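# Where Do Conference People Sleep? Our Hotel Project for Intro to Hospitality

Rafail Gavalas and I split this one down the middle: he took the spreadsheets and I took the phone calls, so if something sounds like gossip it came from me.
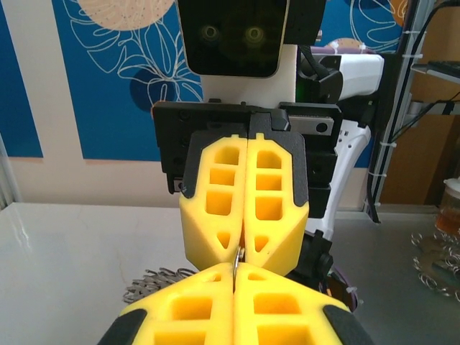

The question we picked was pretty simple. When somebody comes to Zollirby for a two-day meeting, do they stay where the meeting is, or do they go looking for something cheaper (or nicer) a few stops away? Our instructor liked it because you can answer it without a giant budget. We liked it because it meant hanging out in hotel lobbies and calling it fieldwork!

## The hotels

We settled on three. The Celtier is the big one by the train station, with meeting rooms on two floors and a breakfast that starts at 6 a.m. The Moschos is smaller and older, out by the canal, and it has one meeting room that doubles as the place they put the coffee. Then there's the Kernetti, which is a 17 minute bus ride out and has a pool, free parking and a lot of very quiet hallway.

I wanted to add a fourth one near the airport but they never called me back. I left two messages. Rafail says I should have emailed, and fine, he's probably right.

## What we did

We wrote a short survey with 5 questions and got permission to leave it at the front desks during December. The questions were where you're staying, where your meeting is, who paid for the room, what made you pick it, and whether you'd book it again. We had a sixth one about breakfast but the manager at the Moschos thought it was a little pointed, so out it went.

We ended up with 144 surveys we could use. A bunch more came back with only the first line filled in, and we left those out. One person used the back to write us a long and very detailed complaint about pillows -- I kept it, it's in the appendix.

Rafail also went through the room rates the hotels post online and saved the price for a standard double every evening at 9 p.m. He set a phone alarm for it and I have now heard that alarm in two movie theaters.

## What we found

Most people who had a meeting at the Celtier also slept at the Celtier. No shock there. When the company pays, people go for the shortest walk, and a lot of them wrote some version of "my office booked it" under reasons. They didn't choose anything, so I'm not sure our question even worked for them.

The people paying for themselves were way more interesting. They were the ones who turned up at the Moschos and the Kernetti, and they had really thought about it. They knew the bus times. They knew which hotel charged for parking and which one let you check out late if you asked nicely. A couple of freelancers told me they always book the Kernetti and ride in, and that they get their email done on the bus.

The thing I didn't expect was how much people cared about the evening. We figured price would win by a mile, but "somewhere to eat close by" came up over and over, mostly from folks at the Kernetti who did not have it. The vending machine there got mentioned a lot -- not in a good way.

## Costs

We spent almost nothing. Printing, bus fare and a lot of lobby coffee. The only big number in our report is from Rafail's sample event budget, where he priced a small group staying two nights at the Celtier with a meeting room and lunch. It came to about $3,275, and moving everybody to the Moschos brought it down a good bit, but then you have to share the meeting room with the coffee.

## Stuff we'd do differently

December was a weird month to pick. Half the meetings were really holiday parties with a slideshow in front, and I think that pushed the answers toward people who wanted to be near the bar. Spring would be better. I'd also split the survey in two, one for people who booked their own room and one for people who got booked, and I'd ask how many nights they stayed, which we just plain forgot.

Rafail wants to keep tracking the rates through the summer. I told him he can, as long as he changes the alarm sound.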